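Harkitz open day: a walk around the new campus

Harkitz opened its new campus to the public on October 7, 2026, and I went with the first group of the morning. The company makes the Skunano tablets, and it has been moving staff out of its old downtown offices since April.

You check in at a glass lobby on the north side. Our group had 22 people and our guide was Nisha Bhatt from the facilities team. She said the main building has desks for 2000 employees and that two floors are still being fitted out.

The tour starts outside. The path circles a pond and passes 97 young oaks, all staked and tagged. The grass is patchy near the parking garage, where trucks were still coming and going. Bhatt said that section will be reseeded.

Inside, we saw the cafeteria, a small theater and the screen test lab. Photos were not allowed in the test lab. Yevhen Melnychuk, one of the engineers, showed us how panels are checked for color before they go to assembly. He took questions for 23 minutes, most of them on battery life, and would not talk about next year's models.

The campus store is on the ground floor and stays open to visitors. Prices match the regular stores. I bought a Zetivier case and skipped the shirts.

Parking is free for the first two hours. Bring a photo ID, wear decent shoes, and eat beforehand, as the cafeteria is for staff only. The next tours will be listed on the Harkitz visitor page.
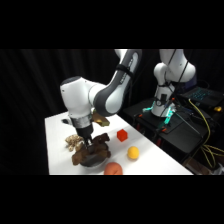
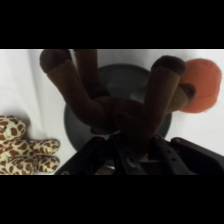 Brown plush toy and black gripper, two views.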